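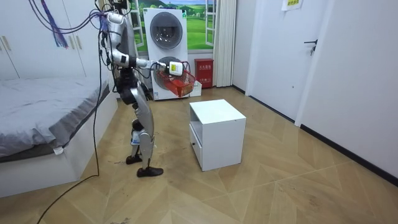 The annual Flalldale bedroom swap is coming back this month, and if you have been meaning to clear out the spare room before your relatives descend on you for the holidays, you could hardly pick a better time to start! Prasanna Begum, who looks after the swap from the old Detura showroom on Osano Street, is asking folks to bring the small, useful things that make a guest feel at home. Bedside cabinets go faster than anything else, especially little white cube-shaped ones with an open shelf and a drawer, and a slatted red plastic basket with a handle is just the sort of thing she loves for gathering up books, socks and phone chargers. Gray bedding is welcome too, as long as it has been washed and folded.

Last year's swap found new homes for 135 pieces of furniture and a mountain of linens (the pillowcases alone took up two tables), and Begum would dearly like to beat that. "People think they need a whole new bedroom," she said. "Mostly they need somewhere to put a glass of water and a lamp."

Drop-off opens Friday, November 10, 2023, at 2 p.m., and the swap itself runs all the next day. Please leave mattresses at home, and tape drawers shut before you load them in the car. For help with bigger pieces, call the showroom at extension 2244 and ask for the pickup list.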